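Sivar Two-Arm Kit: Frequently Asked Questions
Last updated 16/02/2025

What do I get in the box?
Two arms, two grippers, one controller, and more cable than you hoped for. A Plerosine license is included for the first year.

What can it do on day one?
Very little. It ships with 3 starter tasks, and all of them involve blocks. Everything past that you teach it yourself.

Can it handle soft stuff, like bags?
It can be taught to. Thin plastic folds, sticks and wanders off, so expect to put in the hours. Our own bag task stands at 1,257 practice runs and we are still fond of it, mostly.
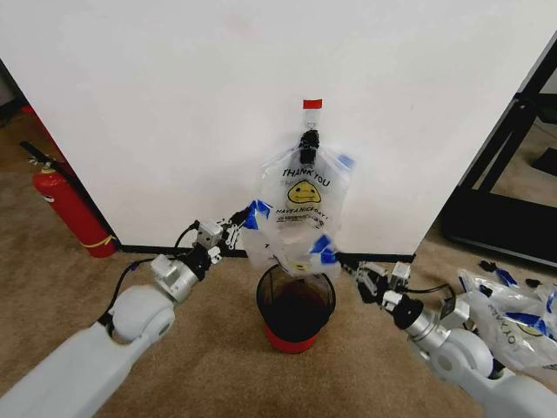

Bag and wastebasket task, Sivar arms. Have a nice day.

Do I need a special room?
No. You need a floor, a power outlet and enough space that the elbows don't meet your furniture. Carpet is fine. Budget 210 minutes for first setup, plus whatever time you spend looking for the hex key (it's under the foam).

Which grippers should I order?
The standard Mathur pair, unless you have a reason. The soft Suvov fingers cost more and wear out sooner, but they're kinder to fruit.

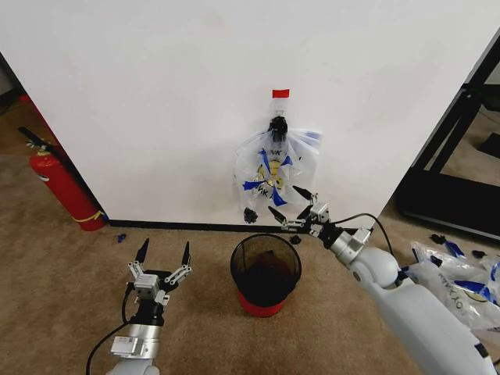

Plerosine lets you set a separate start pose for each arm, and we'd use it. Most first-week support tickets come from people who start both arms straight down and then wonder why they bump into things. For work against a wall, start with the grippers open and well clear of the floor. The left one, raised over the carpet and facing the wall, is a decent pose to copy. Save it under a name you'll recognize in May.

Can I use just one arm?
Yes, but you still have to buy two.

What's the warranty?
5 years on the arms, one on the grippers. Fingertips are on you.

Does it clean up after itself?
Only if you teach it that, too — see "What can it do on day one?"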